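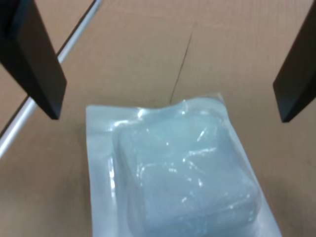 4 min read

September, 8.40 am. Glue trials for the Cello repair, cont.

Opened the second batch of hide glue. Soaked 40 g overnight in cold water, poured off the extra, then warmed it in the double pan. It was slow to thin. The Kirnel thermometer reads low again, so I went by the old one with the chipped case.
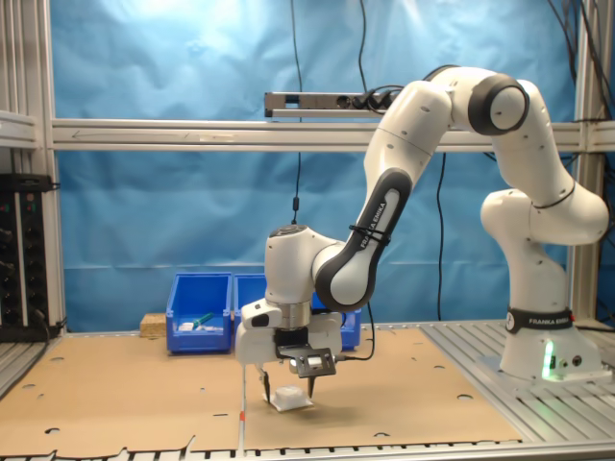
Strips from the Tejada offcuts this time, end grain sized first with thin glue and left until lunch. Clamped 17 pairs. Two slid under the clamp and I have marked them with a pencil cross - leave them out of the averages.

Best pull so far is 339 N, worst 292 N. The worst was a joint I had planed twice, so the fit may be at fault. Still no idea why the Clendura pearls smell stronger than the last lot.

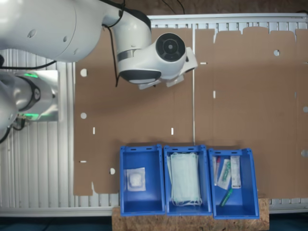
Achilleas Sarantis thinks the sizing coat is too thick and would cut it by half before blaming the planing. He also wants the room temperature written next to every pull.

Fair enough, will do both. Need more muslin for straining - the last piece has gone stiff. 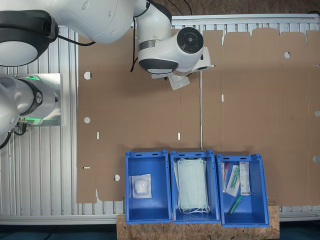 Work table, cardboard laid out.

Clamps off after four. Wash the brushes before the glue sets.

3 comments · 2 shares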